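Rain barrels, downspouts and soggy side yards: which tips hold up

Every wet spring the same advice makes the rounds. Buy a barrel, stick it under the downspout, and your basement will dry out while your tomatoes thrive. I have had a barrel for years and I like it fine, but I'd take most of what gets said about it with a spoonful of salt. These are the tips I've tried at a plain house on a sloped lot in Dundale, with my opinion of each.

A barrel will fix a wet basement

Doubtful. A barrel under one downspout takes in water until it's full, and then it is a tall bucket that overflows next to your foundation. Mine fills early in any decent storm. If the overflow hose just hangs there, you have moved the problem a few inches. Run the overflow downhill, well clear of the wall, with a hose at least as wide as the opening it comes out of. The skinny fitting that comes in a lot of kits can't keep up with a roof.

Empty it before the next storm, too. People hoard barrel water like it's wine. A full barrel holds no rain.

Copper pennies keep mosquitoes out

I have never seen any sign of this working. Fine screen over every opening works, provided you check the overflow port, the one everybody forgets. If you find wigglers anyway, drain the barrel onto the lawn and start over. A spoonful of cooking oil on top is the other favorite. It leaves a ring of gunk inside that you'll be scrubbing in August.

Downspout extensions: the cheap ones are just as good

Partly true. I've used the accordion kind, the Gandeo roll-out sleeve and a plain length of rigid pipe. The accordion kind traps leaves in every fold. The Gandeo sleeve is supposed to unroll when it rains and roll itself back up after, and it did that for 4 storms before it lay down for good. The rigid pipe is ugly and you have to lift it to mow. It's still the one I kept.

Whatever you buy, put a screw through the joint. Friction fit means it's in the neighbor's hedge after the first windy night.

Paint-on sealer will stop the damp

This is the one that gets my back up. The can shows a dry, happy wall. If water is pushing in from outside, a coating on the inside is a bandage, and sooner or later it bubbles. Get the water away from the house first, then wait through a wet season before you spend anything on the inside. You may find there's nothing left to seal.

If you only want to know whether the damp is coming through or is just muggy indoor air, tape a square of foil tightly to the wall, all four edges, and leave it for 3 days. Drops on the room side point to humid air. Drops behind it point to the wall. It isn't a lab test, but it costs nothing and I trust it more than the man who came out to quote me for a full interior drain.
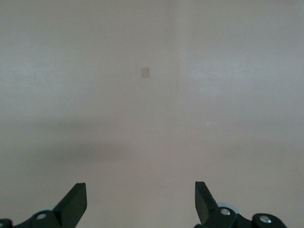 Plain, pale and matte, with one small tan patch.

Permeable pavers take care of themselves

They do not. Parisi sells a nice-looking paver with wide joints, and the brochure makes it sound like you could pour a lake on it. Fresh from the pallet, maybe. Grit and maple seeds pack into the joints and then it sheds water like any other patio. Vacuum the joints with a shop vac in spring and again after the leaves drop, and top them up with the small washed stone they came with. Sand is the wrong stuff. So is the bagged "paver dust" they try to sell you at the register.

If weeds are growing in the joints, the joints are already full of dirt. Pull the weeds, but don't think you've solved it.

Dig a rain garden wherever the puddle is

I did this, and got a bigger puddle. The spot where water already sits is usually the spot where it won't soak in. Dig a test hole a foot deep, fill it with water, let it drain, then fill it again and time the second one. If there's still water standing the next day, go somewhere else in the yard. Stay clear of the septic field, and call to have the lines marked before you dig anything.

The Zurow seed mix sold for rain gardens is mostly grasses you could buy cheaper by themselves. I paid 28 dollars for a bag and got a lot of rye. Small plants cost more and fill in sooner.

Gutter guards mean never cleaning gutters again

You will clean the guards. Pine needles stand up in the holes like little darts. A guard slows the mess down, and if you hate ladders that may be worth the money to you. Just ask how the panels come off before you buy, and be suspicious of anything that tucks up under the shingles.

Cheapest tip of the lot: go outside in a hard rain with a flashlight and walk the whole way around the house. Look for where the gutter spills over and where the ground tips back toward the wall. I found a low spot by the back steps that took two bags of clay soil and an hour to fix, after I'd priced jobs that started with a call-out fee of 100 dollars.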